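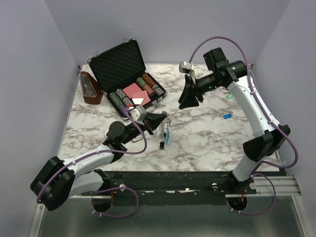
写真:Daichi Wada

映画・ドラマ雑談板 > 長文感想

「実話に基づく」と冒頭に出る映画、みんなどこまで信じて観てる?

投稿者:夜更かし三号

『スタニック書簡』をやっと配信で観ました。評判がいいので期待していたんですが、観終わってからずっともやもやしています。

冒頭に黒地に白で「本作は実話に基づく」と出ますよね。で、二時間ちょっと、地方の製紙会社の経理係が上司の不正に気づいて手紙を書き続ける話を観せられる。最後に本人らしき老人の映像が流れて終わり。隣で観ていた妻は泣いていました。私は泣けませんでした。あの老人、本当に本人なんですか。エンドロールを二回見直しましたが、どこにも名前がありません。

気になってパンフレット(友人から借りた)を読んだら、監督のインタビューに「複数の出来事を一人の人物に集約した」とさらっと書いてある。集約って何ですか。三人分の人生を一人にまとめたら、その一人は実在しない人ですよね。それでも「実話」と言い切っていいのか。

私が気難しいだけなら、そう言ってください。

2. 投稿者:Goossens推し

気難しいと思います(笑)

「基づく」は「基づく」であって「そのまま」とは言ってないので。歴史ものを観て台詞が全部記録どおりだと思う人はいないでしょう。あの映画のよさは、主人公が七通目の手紙を書きかけて便箋を替えるところ。あれが史実かどうかなんて、私にはどうでもいいです。

Goossensの抑えた芝居だけで元は取れます。

3. 投稿者:もぎり経験者

>>2
どうでもいいなら、冒頭の字幕もいらないはずなんですよ。作り手は要ると思ったから入れた。あの一文があるのとないのとで、客の財布の開き方が違うのを知ってるからです。

昔、小さな劇場で働いていたことがあります。同じ作品でもチラシに「実話」の二文字が入った版に刷り直したら、窓口で聞かれることが変わりました。「面白いですか」から「これ本当にあったんですか」に。売り文句として強いのは間違いない。強いものには根拠を求めたいです。

4. 投稿者:夜更かし三号

>>3
まさにそれが言いたかったことです。字幕だけ借りてきて、責任は取らない感じが嫌なんです。

>>2
便箋のところは私も好きですよ。ただ、好きだった分、あとで「創作です」と言われると裏切られた気になる。

5. 投稿者:huva_huva

横からすみません。原作のほうを読んだ者です。

原作はDovachという版元から出ている薄いノンフィクションで、手紙は五通しか出てきません。しかも全文が載っているのは二通だけで、残りは要約です。映画で一番長く読み上げられる、雨の夜の手紙は本には影も形もないです。

あと、映画では上司が最後に辞職しますが、本では異動しただけ。そこを変えたのは私もどうかと思いました。観客をすっきりさせるための嘘なので。

6. 投稿者:Goossens推し

>>5
え、辞職してないの?

それはちょっと話が変わってくるかも……。

7. 投稿者:もぎり経験者

>>5
情報ありがとうございます。ただ、一応疑っておくと、その原作はどこまで信用できるんでしょう。要約って書き手の都合がいくらでも入りますよね。全文の二通にしても、現物の写真は載っていますか?

8. 投稿者:huva_huva

>>7
写真は載ってません。巻末に「遺族の許可を得て転載」とあるだけです。言われてみれば、私も本だからという理由で信じてました。

9. 投稿者:字幕は右派

この手の話題になると毎回「事実と違う、だからダメ」という流れになるけど、私はむしろ逆の不満があります。

あの映画、事実に遠慮しすぎて中盤が死んでませんか。会議の場面が続くあたり、誰が誰の味方なのか説明もなく、いかにも「資料にあったので撮りました」という顔をしている。作るなら作る、調べるなら調べる、どっちかにしてほしい。結末だけ甘くして途中は資料の丸写しというのが一番中途半端です。

主役の演技も世間が騒ぐほどとは思わなかった。黙っていれば深く見えるという例の芝居です。

10. 投稿者:Goossens推し

>>9
最後の段落だけは承服しかねます。

黙っている時間の長さが毎回違うんですよ。社長室の前で待つところと、食堂で同僚に話しかけられたところを見比べてください。同じ沈黙ではないです。

11. 投稿者:字幕は右派

>>10
見比べました。わざわざ。

食堂のほうは認めます。社長室の前は、やっぱり何も考えていない顔に見えました。

12. 投稿者:ポップコーン係

レビューサイトの感想が1,481件あって、上のほうをざっと読んだんですけど、ほとんどの人が「これが実話だなんて」で始まってました。映画の出来の話をしている人が少なすぎる。

実話だから感動した、というのは映画をほめていることになるんでしょうか。その出来事をほめているだけのような気がします。

13. 投稿者:夜更かし三号

>>12
耳が痛いです。私は「実話じゃないかもしれないから感動できない」と言っているわけで、裏返しただけで同じ穴ですね。

でも、やっぱり同じ場面を最初から完全な作り話として観ていたら、私はあの主人公をもう少し厳しく見たと思います。手紙を出すだけで、直接は何も言わない人ですから。「実在の人がやったことだから」と思って、遠慮して観ていました。その遠慮をさせたのがあの字幕だと思うと、どうしても引っかかります。

14. 投稿者:二番館の椅子

内部告発ものをいくつか続けて観た時期がありますが、だいたいどれも似た形に寄せてありますよ。家族が一度離れる、証拠の箱が見つかる、廊下を歩く長回し。現実の告発がそんなに同じ順番で進むとは思えない。だから私は冒頭の字幕が出たら「ああ、そういうジャンルですという表示だな」と読むことにしています。時代劇でちょんまげが出てくるのと同じくらいの意味です。

怒るほどのことでもない、というのが正直なところ。

15. 投稿者:もぎり経験者

>>14
ちょんまげは「これは本当です」とは言いません。

>>14さんのように慣れている人はいいんです。問題は、あの映画で初めてあの会社の件を知って、上司は辞職したと思い込む人が大勢いることで。huva_huvaさんが書いてくれなければ、私もそう思っていました。

16. 投稿者:二番館の椅子

>>15
それは映画の責任というより、映画一本で知った気になる側の責任では?

17. 投稿者:huva_huva

>>16
半分は同意します。でも、半分はやっぱり作った側だと思うんですよね。最後に文字で「その後」が出るじゃないですか。あそこに「上司は翌年二月に職を退いた」とはっきり書いてある。物語の中で辞職させるのは脚色でも、あの文字の部分は普通、事実を書く場所でしょう。

本で異動の話が出てくるのも同じ二月です。月だけ合わせてあるのが、かえって気持ち悪い。

18. 投稿者:字幕は右派

>>17
待った。日本語字幕だと「職を退いた」だけど、原語は「その職を離れた」くらいの意味にも取れる。異動でも嘘にはならない言い方です。耳で聞いたわけではなく画面の文字を読んだので、そこは間違いないと思う。

もっとも、直前に荷物をまとめて会社を出ていく場面を置いているので、誤解させる気は満々ですが。

19. 投稿者:夜更かし三号

>>18
うわ、それは一番たちが悪い。嘘はついていないと言い逃れできるようにしてあるわけですか。

20. 投稿者:Goossens推し

>>18
字幕の訳のせいという可能性も出てきたので、監督だけを責めるのは早いと思います。便箋の場面は今でも好きです。でも人に薦めるときに「実話だよ」と言うのはやめておきます。

21. 投稿者:ポップコーン係

老人の件が置き去りになってますが、あれは本人なんですか?

22. 投稿者:huva_huva

>>21
本には「遺族の許可」とあるので、出版の時点で亡くなっていたことになります。映画用に撮り下ろした映像なら、本人ではありえません。昔の映像を使ったのなら別ですが、それにしては画質がきれいすぎました。断言はできません。

23. 投稿者:夜更かし三号

妻にはまだ言わないでおきます。

図書館に本の予約を入れました。読んだらまた書きに来ます。

シェア 5 | コメント 22

関連スレッド
・原作を先に読むか、あとに読むか
・エンドロールの「その後」は必要か
・会議の場面が面白い映画を挙げるスレ
・法廷ものの異議ありは多すぎないか
・吹替と字幕で結末の印象が変わった作品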